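로봇의 머리는 어디에 있을까요?

안녕하세요! 나는 Trisov 공방에서 로봇을 돌보는 사람이에요. 우리 공방에는 Zisteo라는 로봇 팔이 있는데요, 작은 나사를 집어서 상자에 나눠 담는 일을 해요. 하루에 약 4000개나 담는답니다. 나는 400개쯤 담으면 벌써 손가락이 아플 텐데 말이에요!

그런데 Zisteo의 머리는 어깨 위에 없어요. 작업대 옆에 있는 네모난 컴퓨터가 바로 머리예요. 팔에게 "왼쪽으로 가!", "이제 집어!" 하고 명령을 보내 주는 친구죠. 그래서 나는 팔만 닦아 주는 게 아니라 이 컴퓨터도 자주 살펴봐요.

먼저 컴퓨터를 끄고 전원 선을 뽑아요. 이건 꼭, 꼭 지켜야 해요! 여러분은 혼자 컴퓨터를 열면 안 되고, 어른이랑 같이 해야 해요. 그다음 옆 뚜껑을 열면 초록색 판이 나와요. 이름은 메인보드! 나는 이걸 볼 때마다 하늘에서 내려다본 동네 같다고 생각해요. 가느다란 길이 있고, 집처럼 생긴 부품도 있거든요.

동네 한가운데 시청 같은 자리가 CPU 소켓이에요. CPU는 계산을 아주 빨리 하는 조각인데, 소켓은 그 조각이 앉는 의자예요. 의자에는 쇠로 된 덮개와 손잡이가 달려 있어요. 손잡이를 풀어서 덮개를 열고, CPU를 살살 들어 올리면 빈자리가 보여요. 여기는 손가락으로 만지면 절대 안 돼요. 작은 핀이 휘어지면 나는 정말 울고 싶어져요(사실 지난 4월에 한 번 그랬어요...). 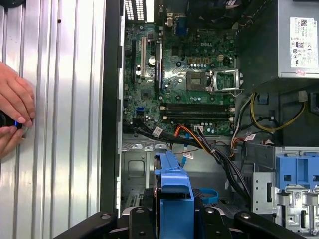 길쭉한 메모리 자리도 잊으면 안 되죠. 메모리는 책상이랑 비슷해요. 넓을수록 숙제를 많이 펼쳐 놓을 수 있잖아요? 끼울 때는 양쪽 끝의 걸쇠가 딸깍 잠길 때까지 꾹 눌러 줘요. 그리고 저장 장치는 책장이에요. Zisteo가 배운 동작이 전부 그 안에 들어 있어요. 전원 장치는 밥을 나눠 주는 급식실이고요, 알록달록한 전선들이 밥을 날라요. 전선은 색깔만 보고 꽂지 말고 끝에 달린 플러그 모양을 잘 맞춰 봐야 해요.

마지막으로 먼지를 불어 내고, 뚜껑을 닫고, 다시 켜요. 나는 점검 공책에 번호도 적어 둬요. 지난번 점검은 1088번이었어요. 다음에는 Zisteo의 손가락 고무를 갈아 끼우는 이야기를 들려줄게요. 그건 훨씬 쉬워요!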